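okay so I have finally finished moving my nan's recipe cards into one place and I have some thoughts. a thread, sorry in advance, get a cuppa

background for anyone new: when nan moved into the unit at Givville she gave me the tin. the tin is an old biscuit tin with a dent in the lid and it held every recipe she ever cut out, copied down, or nicked off the back of a packet. I said I'd type them up by winter. it is August. it's still winter! I'm counting it

first thing I learned is that nan did not believe in oven temperatures. it's "moderate", "slow", "hot" or, on one card for a sponge, "as for Jean's". no idea who Jean is. mum doesn't know. nan says which Jean

second thing. quantities. "butter" is a quantity. "enough milk" is a quantity. there's a chutney that calls for "the big pot, green tomatoes" and that's the full ingredients list, the rest of the card is about sterilising jars and a reminder to ring the plumber

the chutney is incredible by the way. I've made it 3 times this month and every batch came out different and all of them were good on a cheese toastie

people asked how I sorted them. badly! I started with sweet and savoury, fell over straight away because of the number of things involving both mince and apricots, then went by how stained the card was. I reckon the stain method is the best idea I've ever had. dirty card = she cooked it a lot. clean card = she fancied the picture in the magazine and never touched it

so the filthiest card in the tin is the date loaf. you can barely read it. there's a butter thumbprint over the bicarb so I had to guess, and my first go rose up, looked me in the eye and sank like a boot

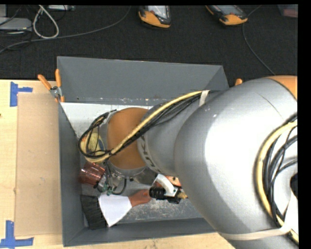

the lemon slice took me the longest to get right, mostly thanks to the base. nan's card says crushed plain biscuits and condensed milk and then "press down firm", and I was not pressing firm. you've got to really lean on it, get right into the corners with the back of a spoon. it's the same colours every time too, she'd only ever ice it in that orangey shade you see on the arm up there next to all the silver grey, two drops of yellow and one of red, even though it's LEMON. I asked her why and she said yellow icing looks mean. so now mine's orange as well and the neighbours all think it's a citrus medley

also she cuts it into fingers and I cut it into squares and apparently this is the first time I've disappointed her

a few of you wanted to know what I typed them into. nothing fancy, a plain document, one recipe per page, and I kept her wording exactly. I did try tidying one up and it read like the back of a cake mix. "cook till it looks right, you'll know" stays in. I don't know, but it stays in

where I've had to guess, I've put my guess in brackets underneath with my initial so that whoever gets the tin after me knows who to blame

the total came to 47 recipes I'd call usable. there were heaps more in there but a lot were doubles (she has 8 cards for scones and they are all the same scone) and a few were half a newspaper clipping with the method on the missing half

best non-recipe things found in the tin:
a knitting pattern for one sleeve
a raffle ticket from a club that's since been knocked down
a note that says "NOT THIS ONE" pinned to nothing

worst recipe, no contest, is the savoury jelly. tinned peas, vinegar, grated carrot, set in a ring mould and served on lettuce. the card is spotless. even she knew

I made it anyway for completeness. my partner had one forkful, put the fork down and went to check on the bins

anyway the favourite around here is the golden syrup dumplings and I won't hear a word against them. self-raising flour, butter, an egg, bit of milk, syrup sauce, lid on, do not lift the lid. she's underlined do not lift the lid so hard the pen's gone through

I lifted the lid. she was right

if you've got a tin like this in your family, get it out while you can still ask about it. half the good stuff isn't on the cards, it's nan on the phone going oh no love, you never put the egg in THAT one

there's an egg written on the card. I've put it in brackets

date loaf take four is in the oven now, oven is set to "moderate", will report back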